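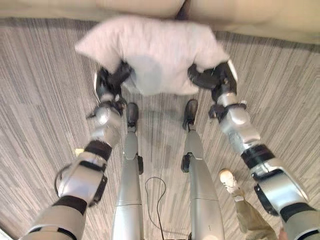

Flat pillows: wash, shake or give up?

trunholm_porch wrote:
Hi all! I've been going through our bedding this week (it was overdue, I'll admit) and I can't agree with myself about the white pillows. They're Bemix ones, bought 2 years ago in January, and they sag in the middle no matter how long I stand there on the carpet holding the corners and shaking. Would you wash them or let them go?
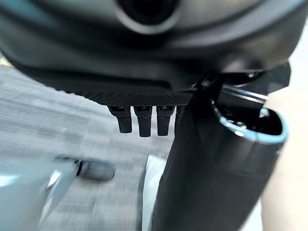
Close-up, 8 October 2019

patside70 wrote:
Wash them, please! Warm water, gentle cycle, then low heat for as long as it takes, and mine take forever. I do two at once so the drum stays balanced. Shaking by the corners just pulls the filling out to the ends, I think. I punch mine in from the sides.

quiltsandcoffee wrote:
Sorry, patside, I have to disagree with you there. I've shaken mine by the corners for 18 years and they're fine. The dryer is what made my Hervieu pair lumpy, and I was fond of those. 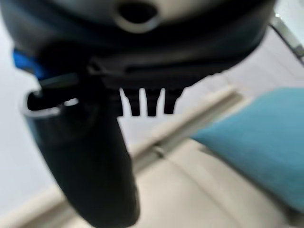 Anyway, I'd air them over a chair for an afternoon before doing anything drastic, and if they still fold in half and stay folded, make dog beds out of them.

trunholm_porch wrote:
Thank you both! I'll air one and wash the other and see which I like better. No dog, but the cat would be thrilled.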